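5/30/25

Up before the alarm. Sat 17 minutes, meant to do longer, knee complained. Nothing happened. Wrote "nothing happened" in the margin of the little book and then felt smug about writing it, so there goes that.

Satish Pinto's talk last night at Nullum. Drafty room, bad chairs, good tea. He was on about prayer with no request in it. You sit down, you don't ask, you don't thank, you don't report. Somebody at the back wanted to know who you'd be praying to in that case and he just said "stay with that" and moved on, which annoyed me the whole drive home. Stay with what? I have been staying with it for years.

Still. Tried it this morning. Got maybe four breaths in before I was asking for something (that Mom's appointment goes ok). Then asking forgivness for asking. Then planning lunch.

Rice and the last of the beans, by the way. Fine.

Reread page 158 of the Anov book, the bit on silence as a kind of company. Underlined it years ago in green pen and again later in pencil. Apparently I keep discovering it. Used to think silence was a place you got to if you were good. Now I think I'm mostly in it already and talking over it. Not sure that's right either. Ask S. in July if I go on the Hosamus retreat. Deposit due, have not paid. Money thing or fear thing? Both. Two days without a phone sounds lovely until I picture the second night.

Janjua group wants me to read something next time. Said yes too fast. Maybe the psalm, maybe nothing, just sit there and let them wonder. No, the psalm.

Argued with R. over the dishes, small stuff. Noticed the heat come up my neck and noticed it a beat too late. Said sorry before bed. That's more than last month. 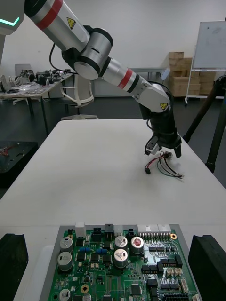 Evening sit, better, 20 min or so. No asking until near the end. The worry about Mom, the deposit, R., the reading, I always take them as separate things and try to pull one free, and teh rest come with it. All one heap, like those thin wires on the white table, red and black and green and grey, a connector at this end and another over there. Didn't pull tonight. Looked at the heap and let it be a heap. Then the neighbor's dog, then bed. Call Mom first thing, find the psalm, pay the deposit or don't.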